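Rollum planner, week 2 gallery

Quick dump from the Rollum branch, more when I get a minute. Mostly software this round: new grasp planner in, old state machine out (finally), wrist view feeding straight into the perception node. Noemí did the planner, I did the perception bits and most of the breaking.

Test is the handle rack. Pick one, lift, put it back, next. Sounds dull. Shiny clamps right next to each other and the pose estimator hates shiny. Kept snapping to the neighbor clamp, so we now mask by depth first, then fit. Planner gets 8 candidates per handle, throws out anything that clips a crossbar. 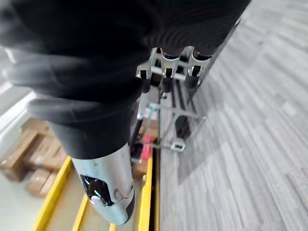 Wrist view over the rack, glove on. Three clamps, three black handles, striped carpet off to the right.

Glove is knit so the fingertip offsets in the hand model are all a bit off. Added a padding param to the collision mesh, default is probaly too fat. Tune it yourself, it's in the Stougaard config under hand.

Carpet stripes gave the edge detector fits. 1520 line segments on one image, nearly all floor. Cropping to the rack volume got it down to 41. Still want a real fix there, ROI crop is a hack and Noemí knows it.

Replay tool reads the logs now. Scrub, pause, overlay the plan. Crashes if you scrub backwards too fast, dont do that.

Next up: regrasp after a slip, and getting the planner off my laptop. Merging Sunday if the tests stay green.

Yesenia Quezada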